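Open day at Walczak, Zendelley
24 August 2019

I went to the Walczak open day expecting to be sold something, and I was, though the coffee was free and the parking was easy. The firm does small automation jobs for joiners and metal shops. Its big draw this year was bin picking: an arm that takes bars out of a bin and lays them down for the next machine. The leaflet called it "hands-off from the first shift". I have read that on a lot of leaflets.

The tour started in the front hall with a film, which I skipped. The cell I wanted was at the back, running a set-up they call Mivis. Our group was told to expect a full cycle every minute or so. We stood there for a good deal longer than that.

The first stop came quite early. The arm went down, closed on a bar near the side wall, lifted it a little way and dropped it. It tried again and dropped it again. On the third go it stopped dead and the controller bleeped. The engineer cleared the fault, sent the arm back to its start point and set it going without saying what the fault had been. When someone asked, he said the grip sensor had "timed out". I asked whether it had lost the bar or only thought it had. He said he would have to look at the log.
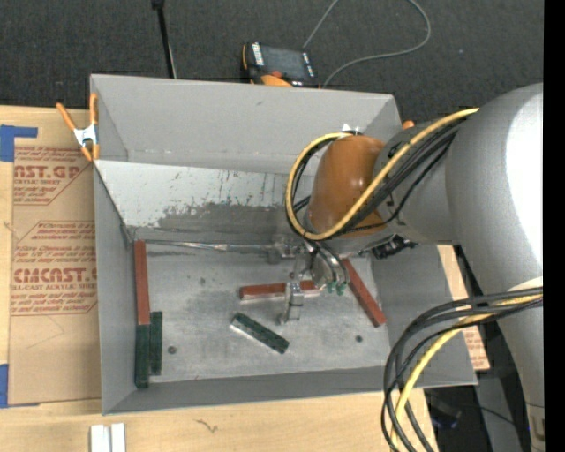 FAULTS AND SAFETY

Bars lying flat against a wall are a hard pick. There is no room for a finger on the far side, and two bars end to end can look like one long one to a vision system. I put this to the engineer and he agreed that the walls were "an area of work". The leaflet says nothing of the kind. It gives a success rate with no word on how the bars were laid out, or who laid them.

The second stop bothered me more. The arm halted low down in the bin and the engineer reached in to shift a bar by hand. I did not see him press the red button first, or lock anything off. He may have had the cell in a safe mode - I asked, and was told it was "fine at that speed". Speed is not the only thing that hurts you. A gripper can still close on a finger, and an arm that has stopped on a fault may be waiting for one signal to carry on.

I would also want to know about the cables. They run down outside the arm in loose loops, close to the bin. At our place in Flestodwood we lost some 60 hours of running in February to one snagged lead on a much simpler machine, and the fault looked like a bad sensor the whole time.

To be fair, between the two stops it did move bars, and smoothly. I was told the production version will have a fixed guard and tidier cable runs. I have asked for the fault log from the day and for a written procedure for clearing a jam. Neither has come yet.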